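Sum-yee Liu had the kettle on before I had found anywhere to put my coat, and by the time I'd settled at her table in Sturnutside there was a plate of ginger biscuits in front of me and a stack of old notebooks beside it. She has kept a notebook for every year of her bread-making, and this August she starts on the thirteenth.

"Thirteen, can you believe it?" she said, turning over the top one, which had a floury thumbprint on its cover. "The early ones are mostly complaints. I'd write 'too sour' or 'flat again' and then nothing about what I'd done, so of course I did exactly the same thing the next week."

She came to baking late, after years of working in the office at a school in Waltutham, and she began with a loaf so heavy that her neighbour, Wayne Kettle, asked politely whether it was meant for eating. He is now one of her most loyal customers. She bakes from home twice a week, mainly for the streets close by, and people come to the side door with their own bags.

I asked her what had changed between that first loaf and the ones cooling behind her, and she thought about it for quite a while.

"Time, mostly. I was in such a hurry! I'd read that the dough should double in two hours and I'd stand over it with a watch. But my kitchen faces north and it's chilly until May, and in winter the dough wants all morning. Once I stopped arguing with it, the bread got better."

Her everyday loaf is a plain one. She uses 800 grams of strong white flour with a couple of handfuls of rye, and she mixes it late in the evening, when the house has gone quiet and the radio is on low. The salt goes in after the dough has had a rest. She folds it four times, more if it feels slack, and then it sits in the larder overnight under a damp cloth.

"My friend Nayara Cordeiro taught me the folding," she said. "I'd been kneading for twenty minutes at a stretch and my wrists were dreadful. She just wet her hands and lifted one side over, as if she were tucking in a child, and then she sat down and finished her tea. I was quite cross about it, really — all that work I'd been doing."

We talked for a long time about ovens. Hers is an ordinary electric one that runs hot on the left, so every loaf gets turned halfway through. She has looked at proper bakers' ovens (there was one for sale over in Stadbridge that she went to see twice) but she can't think where it would go, and she rather likes being able to shut the door on the whole business and cook a shepherd's pie.
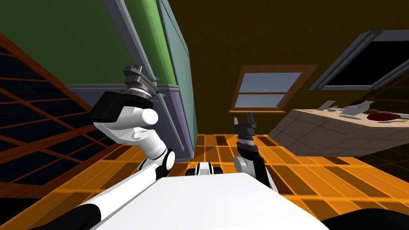 "People ask whether I'd like a shop," she went on, pouring us both a second cup. "And I would, for a day or two. Then I think of getting up at three in the morning, and I go off the idea."

What she does want is to teach a little more. Last spring she had two beginners round for a morning, and they went home with dough up to their elbows and a jar of starter each. One of them has since sent her a photograph of every loaf, good and bad, and Sum-yee answers them all.

Before I left she wrapped half a rye loaf in a tea towel for me and told me to leave it alone until the next day, as rye is always better for the wait. I'm afraid I had the crust off it before I reached the bus stop, and I still owe her the tea towel.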